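### 3.2 Steaming stage and transfer to the plate

The second stage of the Aranda protocol concerns buns that have finished proofing and are cooked in a small electric steamer, then moved to a plate for cooling. The steamer was kept on a table against a wall, with the laptop used for the log on a shelf close by. Steaming time was fixed at 18 minutes for all batches. The lid was then taken off and placed flat on the table.
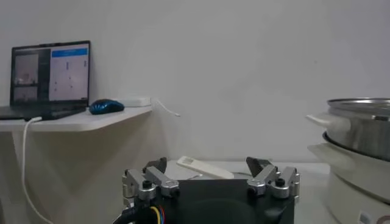 Montserrat Montes, commenting on a draft of this section, held that a fixed time favors smaller buns and that the interval should be scaled to dough weight. We kept the fixed time so that results could be compared with the earlier Jarniris series, but dough weight was recorded for every bun and enters the model in Section 4 as a covariate.

Dough pieces were portioned at 50 g before proofing. Spacing on the steaming tray was left to the operator, within one limit: no bun was to touch the wall of the pot. Contact with metal leaves a damp band on the skin, and buns with such a band 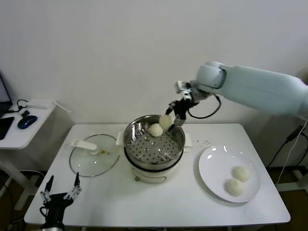

were scored separately from those with surface collapse. The two defects look alike after cooling, and in the July pilot they had been entered under one code. Removal began 2 minutes after the lid came off. Each bun was gripped at the sides and lifted straight up, with no sliding across the perforations.

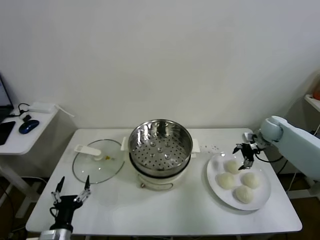

Cooling position affects the underside more than the top. Buns set down in contact with each other tend to stick at the shoulder, and separating them tears the skin. A loose cluster, such as the four buns on the plate in Figure 3, was therefore accepted — stacking was not. Crumbs found on the table were excluded from the weight-loss figures. 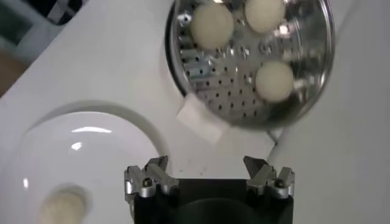
Drainage was the remaining concern. Condensate that stays under a bun softens the base, and the effect grows with time in the pot. The tray has evenly spaced rows of round holes, and with three buns on it, as in Figure 4, part of the perforated floor stays uncovered. Batches of this size were used for the drainage comparison only.

**Figure 3.** Buns on the cooling plate, with the steamer and its lid.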